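Revden H2 Hand-Held Gripper Pair

Product overview

The Revden H2 is a two-jaw hand-held gripper for recording garment handling on beds, tables and other soft surfaces. It is sold as a pair, left and right, and is operated by one person. Each unit weighs 600 g with the camera fitted.

Each jaw is an open black frame carrying a replaceable ribbed pad. The pads are blue and take hold of knit fabric at a single layer or at a folded edge -- T-shirts, pillowcases, light fleece. Heavy quilted covers are outside the rated range.

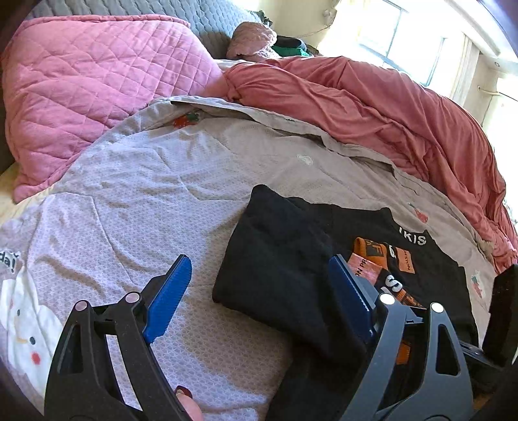 Pads are rated for 4000 closures on cotton jersey. Wear shows first at the narrow tip, where the ridges round off and thin fabric starts to slip. Replace both pads on a jaw set together. The pivots need no oil; check the screws for play every Friday in daily use.

Camera and recording

The wide-angle camera keeps both jaws in view at all openings. Printed sheets and bright windows do not need to be removed from the work area, but dark cloth records with less fold detail against strong backlight. Lock exposure on the garment before starting. The Wisico recording software stores jaw opening and video on one clock and exports a separate file for each hand.
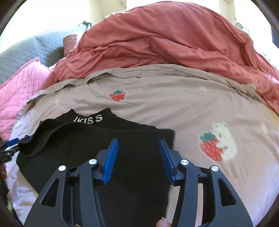
Black printed garment on a patterned bed sheet, gripper jaws open.

Specifications

Maximum jaw opening: 21 cm
Recording time per charge: 48 minutes
Weight, each unit: 600 g
Pad life: 4000 closures
Mount: Sturus quick plate

In the box

Left and right gripper, two cameras, one spare pad set, charger, hex key. The Sturus arm adapter is ordered separately and ships from October.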